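Print this page | E-mail to a friend

How to compare two grippers on a two-arm bench without fooling yourself

2026-03-08

Most gripper comparisons I read are worthless. Somebody bolts on the new one, picks up a foam block a few times, likes it, and writes it up. The old gripper gets one afternoon with flat fingertips and a driver that hasn't been touched in a year. Guess which wins.

What follows is the method we use at Skanholm. It is slow and a bit dull. It has also stopped us buying things we didn't need, so I'm inclined to keep it.

Before you start

You need two arms of the same model, or one arm and a lot of patience. You need a table you can wipe down and walls or screens that keep the light steady. You need a bin, a set of objects, and a sheet to write on. A spreadsheet will do. We used a package called Festadmont for a while, and it drew handsome graphs of numbers we hadn't checked.

Step 1. Write down what would change your mind

Do this before you unpack anything. Ours is one line: "We switch if the new gripper drops fewer objects in a full run and doesn't take longer to reset." If you can't write that line, you're shopping.

Step 2. Run the same gripper on both arms first

People skip this and it's the step that matters. Fit identical grippers left and right, same fingers, same firmware, same force limit. Run the whole object set on each. Any difference you see belongs to the arm, the mounting, the calibration or the cable, and you want to know its size before you start crediting a new product with it.

When we first did it, the two sides disagreed by 9 drops over a run of 120 picks. Same gripper! We had been about to order a replacement on the strength of a smaller gap than that. The fault was a camera calibration left over from August.

Step 3. Sort out the cables

A cable that tugs at the wrist will pull your approach off line, and it'll do it only in some poses, so it looks like a gripper fault. Tie it to the forearm, leave enough slack for the wrist to turn both ways, then drive the arm by hand to the worst pose you expect and watch. Check again with the other arm moving. Long loops across the table are fine until something grabs one. Swap left and right cables once during testing if they're the same length. I don't trust any cable I haven't swapped.

Step 4. Choose awkward objects

Four kinds is enough for a first pass: something soft, something thin that lies flat, something heavy for its size, something shiny. Don't use the maker's demo objects. Fakville sent us a sample kit with a foam duck in it, and every gripper ever made can pick up a foam duck.

Put each object down from a paper template so it starts in the same place. Turn it by a fixed amount each time. If you place things by eye you will, without meaning to, place them kindly for the gripper you like.

Step 5. Fix the camera and then leave it alone

Set exposure and white balance by hand. White tabletops are lovely for contrast and dreadful for auto exposure, and the gripper's own shadow can be enough to upset a depth reading near the surface. Take a reference picture with the table clear of objects at the start and end of each session and compare them. If they differ, bin the session.

Step 6. Hover before you grab

Send one gripper to a point over the middle of the table, fingers down, nothing in it, and hold it there. Park the other arm off to its own side with the fingers above the surface. Look at the gaps. Are the fingers clear of the table? Is the cable lying where you left it, or has it crept over the forearm? Then swap the arms' roles and look again.
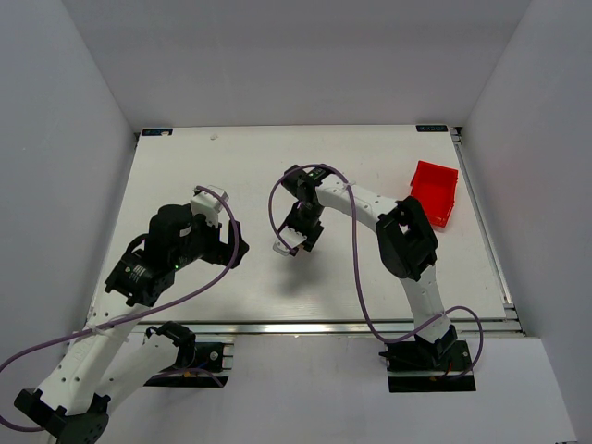
Words and bench work: the site editor, Skanholm test bench

With the right-hand gripper hanging over the white top and the left one pointing across towards it, I check three things: the run of each purple cable, the tie on each forearm, and how near the red bin sits to the right elbow. The last one is easy to forget. A bin that's clear of the elbow in a hover may not be clear of it at full reach, so run the drop-off move slowly before you let it go at speed.

Step 7. Run it, and alternate

Swap grippers between blocks. Don't do all of A in the morning and all of B after lunch. Rubber tips pick up dust, motors warm up, and you get bored and start calling a half-slip a success. Decide now what counts as a drop. Ours is any contact with the table after the lift, however brief.

Our last full comparison came to 1304 picks. The new gripper was better on thin flat things and no better on anything else. The brochure had promised rather more.

Step 8. Believe the dull result

If the gap between grippers is no bigger than the gap you found in Step 2, you have found nothing. Write that down and keep the sheet. It's tempting to go back and drop the "unfair" trials. Leave them in.

A word on controllers: if you change the controller at the same time as the gripper, start again from Step 2. We tried the Živković board with its own force loop and got a marked improvement, which vanished when we set the old board to the same force limit.

Print this page | E-mail to a friend

Reader comments (3)

benchrat
Agree on Step 2. We found one of our arms had a loose base bolt. Two months of data, gone.

tin_opener
How do you deal with wear on the fingertips? By the end of a long run ours grip differently from the start, so alternating doesn't fully fix it.

Reply from the site editor
It doesn't. Fit fresh tips to both at the start and change them at the halfway mark, even if they look fine.

lowtorque
I think you're too hard on foam. Some of us do pack foam for a living.

Related pages

Why your depth camera hates a white table
Force limits: setting them, and finding out what they're really set to
Fakville sample kit, unpacked
Living with the Živković board
Getting your data back out of Festadmont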